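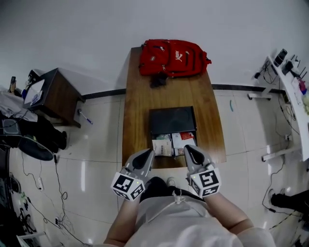 Figure 9.1 Two hand-held grippers, each carrying a marker cube, held at the front edge of an open black box.

Chapter 9
Keeping a Good Bench: Rules and Habits for Hand-Held Gripper Work

By the time you reach this chapter you will have met plenty of robots, and you may be itching to get on with teaching one something. I do sympathise! But before we go any further I should like to spend a little while on the dull-sounding matter of rules, and I promise it is a good deal less dull once you have lost an afternoon's work for want of one (I have lost several, and one of them was a very nice sunny afternoon in June that I could have spent in the garden).

When a person works with a pair of hand-held grippers, the movements are theirs but the record is meant for a machine. That is a slightly odd position to be in. You are doing something quite homely, such as taking packets out of a box, and you are also making a kind of measurement, and the manners that suit the first job don't always suit the second. Most of us tidy as we go, for instance, or nudge a thing straight with a knuckle without thinking. At the bench, a knuckle is something the robot hasn't got.

9.1 Where the rules come from

Some rules come from published safety standards, which we dealt with earlier and which mostly concern powered machines. Others are house rules, written by the people who use the room. The Clambridge bench rules, which we shall follow for much of this chapter, are of the second sort. They started life as a sheet taped inside a cupboard door and have grown to 40 short entries, a few of which contradict one another, and we shall come to those. The Disville handbook covers much the same ground in a stiffer style, and the Pálfi checklist is shorter than either and perhaps the best place for a beginner to start.

You needn't learn any of them by heart. What I'd like you to notice is how each one treats the same three or four worries: the markers, the floor, the things on the table, and the people nearby.

9.2 Markers and the line of sight

Look again at the cubes in Figure 9.1. The black patterns on their faces are there to be seen by a camera, so that the position of each gripper can be worked out afterwards. Clambridge asks you to wipe the faces with a dry cloth before a session, and to stop if a corner has begun to peel. Loose sleeves should be rolled or pinned, as a cuff that flops over a pattern is a very easy thing to miss. The small green light on each cube in the figure raises a different point, and a useful one: find out what every light on your own equipment means before you begin, and write it down where the next person will see it.

9.3 Cables, bags and feet

Cables on the floor deserve more respect than they get. The Plundley project logged 2000 short recordings in its first season, and when the team went back through the spoiled ones, trailing leads came up again and again in the notes. Their rule now is that power leads run along a wall or under a cover wherever people will stand, and that anyone sitting nearby keeps their feet well clear of them. Bags are treated more kindly. A bag may stay on the table if it is part of the task, and otherwise goes on a hook.

Before moving on to section 9.4, walk round your own bench and write down everything on the floor within a stride of where you stand. Keep the list, because we shall use it when we draw up a set of house rules of your own.

Search this book Enter a word or section number Go
Contact the publisher | Copyright and permissions | Back to top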